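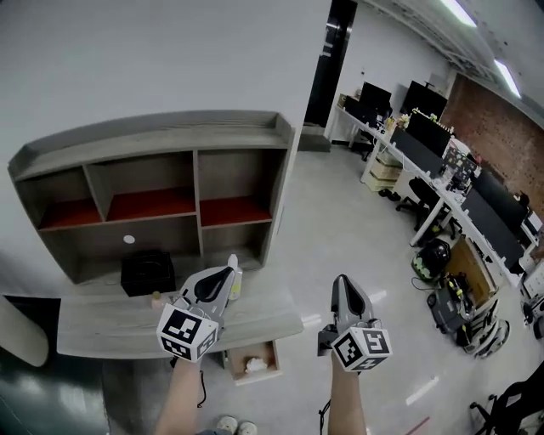
Handout 7: Evaluating a Hand-Held Gripper Kit

Course instructor: Chanida Inthanon
Lab contact: Thanakorn Sangkhawat
Revised 3/16/23

Read this before the lab. It covers the Flolton paired kit, sold by Vumska, which we have on loan for the rest of the term. The written review counts toward your lab grade.

1. What the kit is for

A person wears or holds the kit and does a task by hand. The recordings are then used to train a two-arm robot to do the same task. The selling point is that the robot does not have to be present while you record. Last week we steered the arms directly, and most groups got only a few usable runs in an hour. The seller claims a much better rate. Part of your job is to check that claim.

2. Parts you will handle

Two grippers, one for each hand. Each has its own marker cube with black square patterns on white faces. The tracking software looks for those patterns and works out where the gripper is and which way it points. Keep the cube faces clean. If a face is scratched or peeling, tell Thanakorn and do not tape over it.

Black pads on the gripping surfaces. These wear out and are sold as spares.

Cables. They run back along the forearms. Leave enough slack to reach across the desk, then clip the rest to the belt.

3. Where tracking fails

Tracking needs at least one cube face in clear view. The usual causes of a lost track are:

- turning the wrist so far that the hand covers the cube
- reaching inside a drawer or a deep shelf
- one gripper passing in front of the other
- glare from ceiling lights on a cube face

The software marks each gap in the log. Gaps shorter than 2 seconds are filled in by the software, and you may keep those runs. Throw out anything longer.

4. The task

Pick a small bottle up off the desk, place it in a shelf compartment, and bring it back. Use the right hand for the first set and the left hand for the second. For the third set, pass the bottle from one hand to the other partway through. Ionuț Ene's group tried the handover in September with the older pads and dropped it often, so expect to repeat some runs.

Every group records 100 runs. Failed runs stay in the total. Label them, do not delete them.

5. Cost

The quote we were given is $474 for a replacement pad and cable set. The price of the full kit depends on the license and is on the sheet in the lab binder. Compare it with the Uvmont glove, which Kanokwan Panyasiri covered in her guest lecture. The Uvmont is lighter but has no gripper, so the fingers in the recording do not match the robot's.

6. What to hand in

Roughly two pages. Give your share of usable runs, the main reasons for lost tracking, and how your arms felt at the end of each set. Say whether you would buy the kit for a small lab and what you would ask the seller to change. Attach the log file.

Reading for next time: Kongkaew, chapter on calibration, first half only. Bring questions about the cube offsets.

Contact: Fongchan Kongkaew, course office | © 2023 Course staff | Back to top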